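Search this site
Enter keywords
Go

Stone floor tips I don't believe, and a few I do

Prakash Kurian
November 30, 2020
Reading time: 4 minutes

Every spring the same floor cleaning advice comes round again, usually with a lemon in it. I have lived and worked on marble and other polished stone for 13 years, first in a rental in Dudport and now in a house where the stone runs from the front door to the laundry. Most of what gets passed around is useless and a fair bit of it will wreck the finish.

Vinegar

Don't. Marble is mostly calcium carbonate, vinegar is an acid, and the acid eats the polish. You get a dull patch called an etch mark. It won't wash out because it isn't dirt. People tell me they've used vinegar for years with no trouble. Ask them to get down on the floor with a torch held low and look along the surface. Usually the talk stops there. Diluting it makes the damage slower, and slower damage is still damage you'll pay to have honed out.

The same goes for lemon juice, most bathroom descalers and anything sold for getting lime off taps.

Bicarb as a cleaner

As a paste on a greasy stain, left overnight under cling wrap, it has a decent chance. I'll give it that. As a floor scrub it is a mild abrasive that leaves a white film in every joint, and you will be rinsing it out until Christmas. Mixing it with vinegar gives you fizz and then salty water. I'd keep it for the fridge.

"Stone-safe" on the label

I paid $39 for a bottle of Dramumar stone cleaner after a shop assistant swore by it. It cleaned the floor. So did a squirt of plain pH-neutral detergent in a bucket of warm water, which cost next to nothing. I did half the hallway with each and asked the family which was which, and I got a different answer from everyone. If you like the smell, buy the bottle. Do check the fine print on whichever one you pick, as "suitable for natural stone" sometimes means granite and says so only on the back.

How much detergent? Less than you think. A cloudy, slightly tacky floor is nearly always a floor with soap dried onto it. Skip the detergent altogether for a couple of washes and see whether it comes good before you spend money.
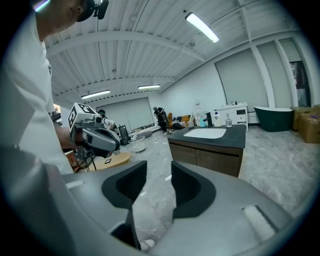

Steam mops

The Tomard rep at the home show told me steam was perfect for marble. He also told me it was perfect for timber, so make of that what you will. Heat and moisture pushed into joints and unsealed stone can lift grout and bring up yellowing in stone with iron in it. Some floors cope fine. You won't know whether yours is one of them until after, and I'm not game to try mine.

A flat microfibre mop, wrung until it stops dripping, does the job. Two buckets if the floor is properly dirty, one for wash and one for rinse. Go over it with a dry cloth at the end if you get streaks.

Sealer once a year, no exceptions

Says who? The people who sell sealer, mostly. Put a tablespoon of water on the floor somewhere people walk and leave it for ten or fifteen minutes. Wipe it up. If the stone has gone darker underneath, it's taking in water and wants sealing. If it looks the same as before, leave it alone. My hallway went 7 years between coats and the bit near the back door needed doing after 2.

Also, sealer does nothing whatsoever for etching. It slows down stains. I've lost count of the people who thought a sealed floor could take a spilt glass of wine left until morning.

Grit, the boring one

Sand does more harm than any spill. It comes in on shoes and gets ground round and round in the same spots - the doorway, in front of the sink, the turn at the bottom of the stairs. A coarse mat outside, a soft one inside, and a dry dust mop every second day. In sheds and big metal-roofed spaces with the doors up, make that every day. Vacuum if you like, but use a hard floor head and turn the beater bar off.

Felt pads under chairs need checking too. They pick up grit and then you've got sandpaper on every leg. I swap ours in November when the dining chairs get dragged about most.

Polishing powders

The Maeng powder works if you have a small etch, a damp cloth and a lot of patience. On anything bigger than a saucer you'll end up with a shiny patch in a dull floor, or the reverse. Get someone in, and get the price in writing.

Comments (3)

Ju-won Yook
We had the cloudy floor problem for ages and I blamed the stone. Three washes with plain water and it's nearly back to normal. Thanks.

marblemum
My nan used vinegar on hers for thirty years and it was beautiful!! I think you're being a bit harsh.

Prakash Kurian
Was it marble, though? Plenty of older places have terrazzo or granite. Try a drop on an offcut and leave it five minutes.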